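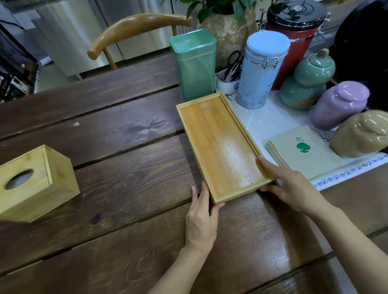

Flutero Opens Hovidbridge Office and Extends Free Tier

May 16, 2018

Flutero, the maker of scheduling and document-sharing software for small and mid-sized companies, has opened an office in Hovidbridge and will move its customer support and billing teams there by October. The company said the site has room for 300 employees. Hiring has begun for 50 positions, most of them in support and account management.

The company also reported that 823 organizations moved from its free tier to a paid plan during the last quarter. Free accounts, previously limited to ten users, will now allow up to 20. Existing accounts will be changed over without any action by the administrator.

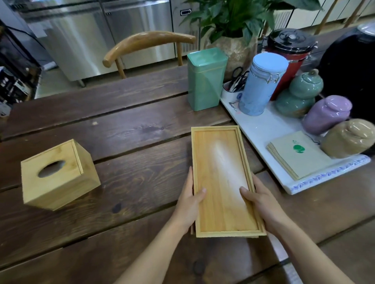
Paid customers will receive an updated connector for Siko, the expense-reporting service, with the next release. The connector lets managers approve claims from within a Flutero calendar -- a feature that until now required a separate login. Support for Gidey, the time-tracking product Flutero acquired last year, will continue under its present name, and current Gidey contracts will be honored through their renewal dates.

Prices for the standard and business plans are unchanged. Administrators who wish to test the Siko connector before its general release may apply through the account settings page.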